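采编通讯 2025年7月

自动选书这件事,我还是不太信

Dinesh Jaiswal

上一期通讯出来以后,有几位同事来问,Nivico那套“预测式配书”到底试得怎么样,是不是秋天就要全馆铺开。先把能说的说在前面:Ristville图书馆的试用已经结束,续不续还没定,采编部的意见书我正在写。下面这些话有一部分会进意见书,有一部分大概会被删掉,所以趁早写在通讯里。

先交代一下这东西是什么,免得流通那边的同事看得云里雾里。以前我们买书,采访馆员看书目、看书评、看读者荐购单,一条一条下订。后来有了所谓的纲目配书,馆里给书商一份纲目,写明要哪些类、哪些出版社、什么价位以下,书商按单子送,我们看了不要的再退。Nivico现在推的这一套,说是把纲目省掉了。它读我们的借阅数据、预约数据、检索日志,自己推算哪本书会有人借,然后直接配,附带编目数据和加工,书到馆撕了箱子就能上架。销售演示的时候用了一个词,叫“无接触采访”。我当时在笔记本上写了这四个字前面的三个,后面画了个问号,现在翻出来看,问号还是留着比较好。

试用期是5个月,配来的书一共389种,分到5个分馆。Nivico给的总结报告有12页,封面很漂亮,里面的主要结论是“首次借出率显著提升”。

我就从这个首次借出率说起。

报告里的算法是,书上架后在试用期内至少借出过一次,就算命中。听起来合理,问题在于拿什么比。他们拿来比的是我们前一年同期自己采购的全部纸本,包括地方文献、参考书、法规汇编,还有替换破损用的复本。地方文献一年借不出去一次很正常,有的压根就不外借。把不外借的书算进分母,再拿一批全是小说、菜谱、育儿和理财的新书去比,赢了有什么稀奇?我把不外借的和替换复本剔掉,又把类目对齐了重新算了一遍,差距还在,但缩得很厉害,缩到我不敢用“显著”这个词。我问过他们的客户经理,为什么不对齐类目。得到的答复是,模型的优势恰恰在于它不受类目限制。这话我反复读了几遍,没有读懂它回答了什么。

还有一点报告里没写。配来的书全部摆在新书架上,封面朝外。我们自己买的书多数直接进了排架。任何在借书台站过半天的人都知道,封面朝外的书就是借得快。所以这个命中率里,有多少是模型的本事,有多少是那个书架的本事,现在谁也拆不开。要是试用之前有人想到把两批书混着摆,事情就简单得多。这一条我得认,当时我也在会上,我也没想到。
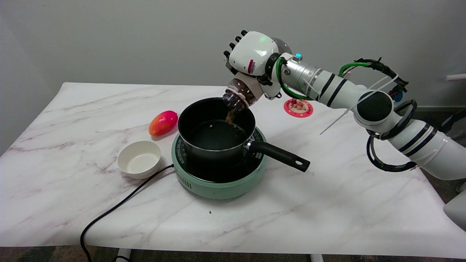 透明瓶里的棕色颗粒正倒进黑色小锅。

再说品种。配书的类目分布我列了一张表,贴在采编部门口的板子上,有兴趣的可以去看。小说里惊悚和言情占了大头,这不意外,借阅数据就是这么长的。意外的是翻译文学几乎没有,诗歌一本都没有,戏剧一本都没有。外文书也没有,可是东边那家分馆的读者里讲外语的家庭很多,他们的荐购单每个月都有一小摞。我问Nivico荐购单有没有进模型,回答是“技术上支持,本次试用未启用”。

这种回答我听得多了。支持,未启用。可配置,需另购。路线图上有,时间待定。做采访的年头久了,会慢慢养成一个习惯,凡是供应商说到“支持”,就在后面补一句“现在能不能打开给我看”。这次也补了,对方说会后跟进,到我写这篇的时候还没有跟进来。

用过去的借阅去推以后的借阅,这里面有个绕不开的毛病,说穿了很简单:没买过的书没有人借,没有人借就没有数据,没有数据模型就不配。诗歌在我们馆里本来就薄,薄就借得少,借得少就更薄。一个好的采访馆员会跟这种趋势较劲,看见某个类目瘦下去了,会想一想是读者真的不要了,还是我们把它饿瘦的。我不是说人一定想得对。我们这几年也买错过不少,有一套园艺丛书到现在还在密集书库里占着整整一层,单子是我签的。可是买错了能查到是谁签的,为什么签,下次能改。模型配错了,我去问原因,得到的是一个分数。

说到分数,每本书的到货清单上都有一栏叫“需求置信度”。我挑了一些没借出去的书,看它们的分数,跟借得最好的那些没有肉眼可见的差别。我请他们解释这个分数是怎么来的,回信说涉及专有算法。好吧,那请问这个数字印在给我的清单上,是给我看什么的呢?

编目数据要单独讲,因为编目组的意见最大,也最具体。

配来的书号称“上架即用”,记录是随书推送进系统的。实际情况是每一箱都得有人过一遍。常见的毛病有这么几样。丛编项经常空着,系列小说的第几册不写,读者在目录里看到同一个作者一排差不多的书名,不知道先借哪本。主题词用的是他们自己的一套标签,跟我们的主题词表对不上,有一本讲养蜂的书挂着“户外生活方式”,检索“养蜂”是找不到它的。责任者名称的规范控制基本没做,同一个作者带中间名和不带中间名成了两个人。索书号倒是都有,可分类给得很粗,讲面包的、讲腌菜的、讲节食的全堆在一个号下面,书标还已经贴好覆了膜。

撕掉一张覆了膜的书标,比贴一张新的费事得多。编目组现在有一个专门的小推车放这些书,车是坏了一个轮子的那辆,推起来往左拐。

我把返工的工时报给了Nivico,他们的回应是,这些记录“符合行业通行质量”。也许吧。我不清楚行业通行质量是谁定的,但我清楚返工的人是我们自己在发工资。供应商那份总结里有一张图,画的是采编环节节省的工时,那张图从下订单开始算,到书到馆为止。书到馆以后的事情图上没有,好像箱子一开,书就自己走到架上去了。

接下来讲合同,这一段可能有点枯燥,但我觉得是最要紧的。

试用用的是简式协议,正式签约换成标准合同。草稿我看了,法务也在看。有几处我画了红线。一是退货。试用期可以退,正式合同里改成了“质量问题可退”,内容不合适不算质量问题。也就是说,模型配来什么,我们就得收什么。二是数据。合同里写馆方授权对方使用“去标识化的读者行为数据”来改进服务。去标识化怎么去,去到什么程度,由谁来验,一个字也没有。我们馆不大,某个分馆某个冷门类目下面可能只有一位读者在借,你把姓名去掉了,认得他的人照样认得。三是续约。默认自动续,要停须提前书面通知,而通知期的起点在不同条款里说法不一样,我对了两遍都没对上。

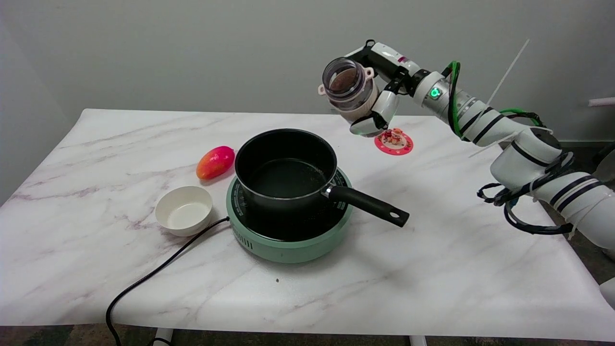

标准合同里的定价条款也让人不踏实。折扣是按“有效目录价”算的,什么叫有效目录价,定义放在另一份文件里,那份文件“以供应商网站公布的最新版本为准”。换句话说,折扣率是锁死的,打折的那个底价可以随时动。加工费、数据费、配送费也都合进一个“综合服务费”,不列明细。我做采购一向喜欢看得见的东西,就像图上那只透明的塑料罐,里面是棕色的粉末,隔着罐壁就看得到还有没有、成色怎么样,哪怕你叫不上它的名字。综合服务费没有这样的一面,它到账单上就是一行字。我提过要求,请他们把三项费用拆开报,对方说拆开会影响整体优惠。那么优惠究竟是从哪一项里让出来的,我更想知道了。

有同事替Nivico说过话,我也照实记在这里。流通组觉得新书到得比从前快,热门小说的预约队伍短了一截,这是好事,读者当面道过谢。童书那边也比较满意,图画书的品相好,装订结实,错配的少。另外有人提醒我,采访馆员退休以后岗位一直没补,自动配书再不好,也比没人选书强。这最后一条我听着很不是滋味,因为它大概是对的,可它其实是在讲编制,跟模型好不好没什么关系。拿一个空着的岗位去给一个产品当论据,我不太愿意接受。如果要讨论的是采访岗位还设不设,那就正正经经把这个题目拿出来讨论。

也问过另外两家。Šimkus做的是比较老派的纲目配书,有专人对接,纲目可以逐季改,退货宽松,缺点是慢,系统接口也旧,发票还得手工核。他们的对接人打电话来,居然问了我们东边分馆的外文需求,这一点给我印象不错,虽说问归问,能不能供得上是另一回事。Brister主要做影音和有声读物,纸本是后来加的,目录偏薄,价格表倒是写得清清楚楚,每一项都单列。Brister的演示我只看了半场,后半场因为会议室的投影坏了没看成,改期还没约。所以下面说的话不代表我已经选好了哪一家。

顺便说一句,三家的宣传册我都放在采编部的窗台上了。翻一遍会发现措辞像得出奇,都在“前沿”,都是“一站式”,都“以读者为中心”。如果把封面撕掉,我未必分得出哪本是谁的。

意见书里我准备写这样几件事。

自动配书如果要继续,只限热门小说和童书,其他类目收回来由馆员选。比例由采编部每季看一次,不交给系统自己调。

正式签约之前,混架再试一轮。两批书都封面朝外,或者都进排架,哪种都行,只要一样。类目对齐,不外借的书不进分母。数据由我们自己导、自己算,供应商可以看,可以提意见,不可以代算。

编目记录要有验收标准,写进合同附件。丛编、规范名称、主题词这三项不合格的,整批退记录,返工费由对方承担。我知道这一条对方大概率不答应,但总得先写上去再谈。

荐购单必须接入,而且要当场演示接入以后的结果。光说支持不算。

读者数据这一条在法务没有给出明确意见之前,不签。没有商量的余地。

费用拆开报。拆不开的,按拆不开处理,也就是不买。

这些要求看起来苛刻吗?我觉得都是买一台复印机时也会提的要求。奇怪的是,东西一旦叫做智能,大家就不太好意思提了,好像提了就是跟不上。有一次会上我问分母是什么,旁边有人小声说,别那么较真。我后来想,采购不较真,还剩下什么呢。

下一次采编例会放在11月之前开,具体时间看法务那边的进度,定了会发邮件。想看借阅率重算表的,找我要电子版,门口板子上那张是旧的,有一列公式拉错了行,已经在改。分馆的同事如果手头有读者对这批新书的反馈,好的坏的都请写下来给我,写在便条上也行,尽量带上书名和条码号。只写“那本蓝皮的”我是真的找不到。

另外,封面朝外的那几个展示架,试用结束后暂时不拆。诗歌和戏剧先摆上去一批,看看借不借得动。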